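Skilaritz rolling garment rack, long-term review

Bought with my own money, nobody sent me anything. 40 dollars on sale in January, more at full price now I think. Had it seven months. Writing this fast between two fittings so forgive the typos.

Short version: good rack, bad wheels, instructions useless. Would buy again, would swap the wheels on day one.

What I use it for

I do alterations and a bit of clothing resale out of a shared studio. Coats, blazers, linen pants, heavy knits in winter. Things come in, get tagged, hang till they're picked up. So the rack is full pretty much all the time, and it gets pushed from one end of the room to the other more than is good for it. If you want something for a bedroom corner with six shirts on it, most of this won't matter to you. Any rack will do. Get the cheap one.

Assembly

Box came with one corner crushed, parts fine. The sheet has 7 steps and no words, and step four shows the crossbar going in upside down. I put it in upside down. Took it out again. Kenza Hajji, who has the table next to mine, built hers with no sheet at all and finished before me. Figure on half an hour alone, less with someone to hold the uprights while you do the bolts. You'll want your own hex key, the one in the bag is soft and rounded off on the third bolt.

One bolt short too. Wrote to them, got a new one in an envelope ten days later, no note. Fine.

Load

This is where it wins. I had a Lallo rack before and the top bar bowed in the first month with nothing but wool coats on it. Put a level across the Skilaritz last week and it's still straight. I've had a full winter load on it plus bags hooked over the ends, which you're probaly not supposed to do.

It does sway. Side to side, not front to back. Tighten the lower bolts every few weeks and it calms down. If you skip that it gets a squeak, and the squeak gets on people's nerves. Samah Alaoui left me a sticky note about it.

Wheels

Bad. Hard plastic, two with brakes, two without. One brake stopped holding by the second month. They pick up thread like you wouldn't believe, and then they don't turn, they just drag. I cut them clean with a seam ripper for a while and then gave up and bought a set of rubber ones from Ghanem. Same stem size, pushed right in. Night and day. Rolls over the door sill now without tipping, and it's quiet enough that I can move it while somebody's on the phone.

So add the cost of wheels to the price in your head. Still cheaper than the Totano, which is the nice one everybody recommends, and which I've used at Julián Nieto's place. The Totano is better made, no argument. Thicker tube, folds flat. I don't need it to fold flat.

Size

Check your ceiling if you put the extension up. Not a problem in our room, the ceiling is two floors up and there's a railing across the middle where the upper level starts, but at home I tried it under a sloped roof and it was a no. Without the extension, long dresses touch the floor, or anyway the lower bar. With it they clear fine.

Where you park it matters more than I expected. The tall arched windows are the best spot for looking at color, you get real daylight, and customers like to see a beige next to another beige there before they make up their mind.
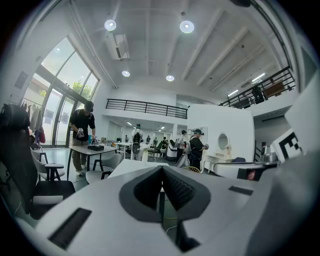 But sun fades things. I learned that on a navy blazer that had one pale shoulder after a few weeks. Now anything dark that stays longer than a few days gets a cotton cover over it, or goes on the inside end. Hala Ragab sews the covers out of old sheets and I'd pay for hers over the plastic kind any day, plastic makes knits smell weird.

Finish

Chips a little at the joints where you slide the parts together. Doesn't rub off on clothes, which was my worry. I ran a white pillowcase down the whole bar before I trusted it with anything of a customer's. Came away clean. Wipe it when it's new though, there's a bit of factory grease in the tube ends and it gets on your sleeves.

Hangers slide nicely. Maybe too nicely — when the rack stops short they all bunch up at one end. Ryan Mapplebeck wrapped a couple of rubber bands on his bar as stoppers and I copied him.

Good
Bar stays straight under real weight
Price
Takes standard wheels

Not good
The wheels it comes with
Soft hex key, missing bolt
Needs retightening

Four out of five. Would be four and a half with decent wheels. Will update if the bar ever goes, and if anyone knows where to get spare end caps please say so in the comments, I've lost one and the open tube end snags on everthing.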